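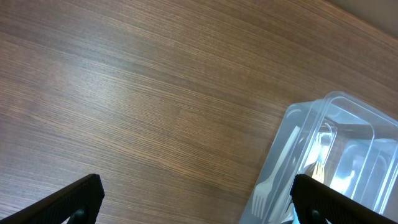 Clear plastic food box on the table

First ultra-distance ride, how do I sort food between checkpoints?
Posted by gravelwren

I've got a place on the Brokness 342 in November and I'm so excited I can hardly sleep! It's self-supported, 342 km, with 2 checkpoints and hardly any shops after the first one. My longest ride so far is 91 miles, and I got through that on flapjacks and one very sad banana. Do people carry proper meals, or just graze all day? And is it worth stopping to sit down and eat?

Stalska_slowcoach
Oh, you'll love it, the Brokness is a brilliant ride! I graze, something small every half hour from the top tube bag, then one real meal in the evening (cold rice with egg and plenty of salt, gorgeous at mile whatever-it-is).
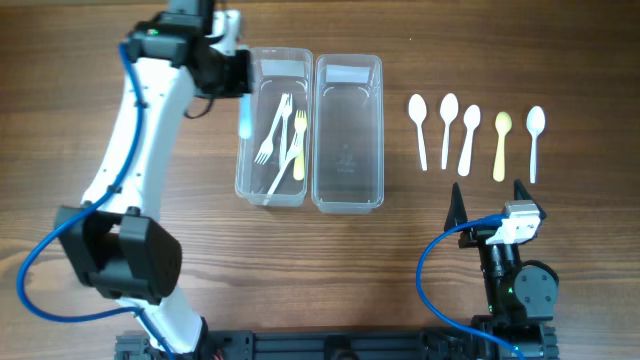 Practise eating on your training rides exactly as you mean to on the day, because your stomach needs the miles as much as your legs do. I make up portions the night before and lay the whole lot out on the kitchen table. Clear plastic boxes like the two on the wooden table there are great for that stage, you can see straight away if you've packed nothing but sweet stuff. Everything then goes into soft bags for the bike. Take a fork too, I once ate couscous with a tyre lever and I don't recommend it.
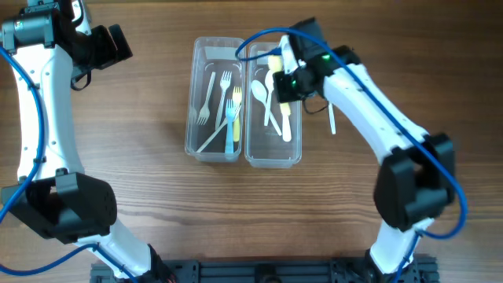

Forks and a knife, white, yellow and light blue

oldchainring
Gels. Done it 4 times, never sat down once.

Najjar_by_bike
Do sit down! Ten minutes at the second checkpoint completely saved my ride. It gets properly cold on the Sturisari climb after dark, so eat before it and keep something in a jersey pocket where it won't freeze solid. Have a fantastic time, and come back and tell us how you got on!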